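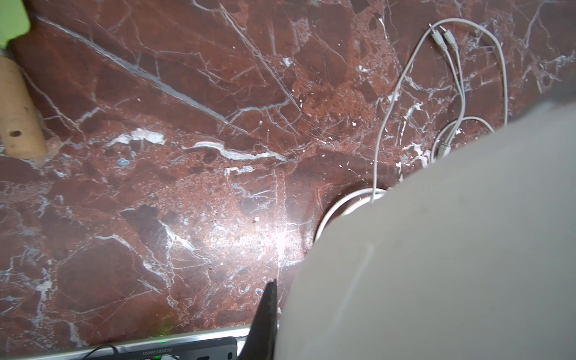

THE COUNTER THAT CATCHES EVERYTHING
Speaker notes, September home evening, Phan Hall, Grevdale

142 shares 9 comments

Opening

Wait for the back rows to sit down. Say good evening, say where the restrooms are, say the handout is on the table by the door and they can get it on the way out.

Start with the question. Ask them to think of one flat surface at home that they clear off and that fills up again. Give them a moment. Take two or three answers from the floor. It will be the hall table, the end of the kitchen counter, the top of the dryer. Repeat the answers into the microphone so people at the back hear them.

Then: tonight is about one counter in one corner, marble, dark red-brown with white veins. Cords and plugs on it, a power strip, some gardening. I want to stay with that one counter the whole time. The last time I gave this talk I tried to do the entire house and ran over, and the questions were all about garages.

Why cords come first

Start with the cord because it is the thing people pick up last. A coiled cord looks put away. It has been wound, so your eye skips it. But it is lying loose on the stone with two slim plugs on the end, side by side, and any other item put down near it can end up tangled in it.

Go through the way I coil, slowly, with the sample cord from the bag:

Find the end with the plugs and hold it in the left hand. Leave a hand's width free.
Make loops the size of a saucer. Smaller loops put a bend in the cord and it keeps that bend.
Where the cord splits into two, stop. Do not wind the split into the coil. Leave it on the outside, where nothing pulls on it.
Fasten once, with a soft tie. I use the Clostik ones because I have a drawer of them. A strip of cloth works. Rubber bands go brittle and stick.

Let people try it if the group is small. If it is a full hall, skip this and move on.

Somebody usually asks about wrapping the cord around the thing it belongs to. I will get to that with the second slide. Tell them to hold the question.

Power strips

A power strip that lives on the counter makes the counter into a charging place, and a charging place collects whatever has a plug. Then it collects whatever was in your hand when you went to plug something in.

Two choices. Move it, or give it a border.

Moving it means mounting it on the wall or under a cabinet, following the instructions that came with it, and keeping it well away from the sink and from anything that gets watered. Mention the watering twice. People put plants and power strips together all the time.

Giving it a border means a tray. The strip sits behind the tray, and anything charging sits in the tray. If the tray is full, something has to leave before something else comes in. I like a tray with a low edge, about as deep as a baking sheet. The Gralotard trays we had at the spring evening were too deep, and things got buried in them. I still have one and it holds onions.

Note to self: somebody will ask about running one strip into another. The answer is no. Say it plainly and move on.

Slide two – the same corner, seen wider

Change the slide and give people time to look before talking.
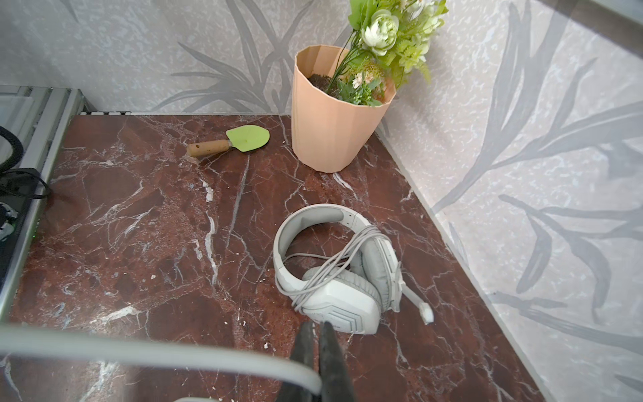
The back corner of the counter, with the flower pot, the trowel and the headset.

Ask the room what belongs here. Most people say the flowers. Fine, I say the flowers too. They are artificial, pale green and white, in a peach-colored pot with flat sides. There is dark soil showing at the top of the pot. They stand at the back, near the wall, and they suit the leaf pattern on the wallpaper. They can stay right where they are.

Then ask what the trowel is doing. People laugh at this, let them. It has a light green blade and a light brown wooden handle, and it is a perfectly good trowel. Artificial flowers do not need one very often. I keep a trowel in my own kitchen for the herb pots and I have no better excuse, so do not be smug about it.

Point at the end of the handle. There is a small hole drilled there. A hole in a handle is an offer to hang the thing up. A loop of string and one hook on the inside of a closet door or by the back step, and the trowel has a home off the counter. This is the cheapest fix in the whole talk. The hooks I buy come in a bag of 5 and I have never gotten to the end of a bag.

The headset

Come back to the cord question here. The headset is lying on its side with the cord looped several times around the band and the cups. I do this myself. It is quick and the cord stays with the headset. Where it goes wrong is when it is pulled tight. A tight wrap strains the cord at the point where it comes out of the cup, and it presses on the padding. Loosely draped is all right for an afternoon. For storage I would coil the cord separately, tie it, and lay it inside the arch of the band.

Then the question of where. A headset is a bulky shape. It does not stack and it does not go flat in a drawer unless the drawer is deep. The choices are:

A hook at the desk where it gets used.
A stand, if there is desk space for a stand. Often there isn't.
A shallow basket on a shelf, one headset to a basket.

Mention the microphone. On this one it is a thin arm that sticks out from the side. Whatever you choose, the arm should have air around it. A hook that lets it knock against the wall every time the door shuts is a bad hook.

Grouping (this part can be cut if we are running late)

Draw three boxes on the board. Label them STAYS, GOES TO ANOTHER ROOM, NEEDS A HOME. Ask people to call out where each thing goes.

Flowers and pot go in the first box. The trowel in the second, or outdoors. Headset in the second. The power strip starts an argument and I leave it in the third until somebody makes a good case.

The third box is the one to spend time on. Things in it are there because no place was ever picked for them, and they will keep coming back to the counter until one is. Pick the place before you move the thing. I have seen people carry an armful from the kitchen to the dining room and call it done, and I have carried that armful.

Looking after the stone

Short section. People with marble always want it, people without it get restless.

Crumbs and specks first, with a dry soft cloth or a hand brush. There are a few light specks on this one, and on a busy veined stone like this they are hard to tell apart from the pattern until the light hits them. Run your palm over it and you will feel what you cannot see.

Then a damp cloth with a drop of mild dish soap, then a clean damp cloth, then dry it. No vinegar, no lemon, no scouring powder. Acid dulls marble and the dull patch does not wash out.

Anything gritty gets something under it. A flower pot can have grit stuck to its base from wherever it stood before. Felt pads, or a saucer, or a cork mat. Lift the pot to clean, do not slide it. Same for garden tools, if they must come indoors at all.

Glossy stone shows streaks more than it shows dirt. Wipe toward the window and look at it from the side.

The nine-minute reset

I have a timer for this and I set it on the lectern so people can hear how long it is. We do not sit through the whole of it, just the first minute.

The order I use:

Take off everything that lives in another room and put it in one basket. Do not deliver anything yet.
Coil and tie cords.
Lift what is left, wipe the stone, dry it.
Put back only what stays.
Carry the basket around the house once and empty it.

The basket goes last on purpose. When I delivered things one at a time I would stop in the other room and start on something there, and the counter would still be half covered at supper.

Nine minutes is for a counter this size with a handful of things on it. A long kitchen run takes longer. If the counter has paper on it, mail or school forms, set those aside for another day. Paper is slow and it has its own handout.

If people ask how often: I do it in the evening, before the dishwasher goes on. Twice a week has been enough at my house. More in the summer, when the garden things start coming in.

Questions that came up last time

What if the other person in the house keeps putting it back? Put the hook where they walk past. If they put the headset down by the door, the hook goes by the door.

Should artificial flowers be washed? Dust them with a soft paintbrush, top down. Check the label before wetting fabric ones. The rim of the pot catches the dust that falls, so do that after.

Is a bare counter the goal? I don't think so. I would find this corner dull without the flowers. One thing that stays, toward the back, and clear stone in front of it where you can work.

Closing

Thank the hall for the chairs. Remind them about the handout, and the bag of ties by the door, one each please. The next evening is on linen closets, and I need people to bring in fitted sheets to practice with, clean ones.

Switch off the projector at the wall.

142 shares 9 comments Leave a comment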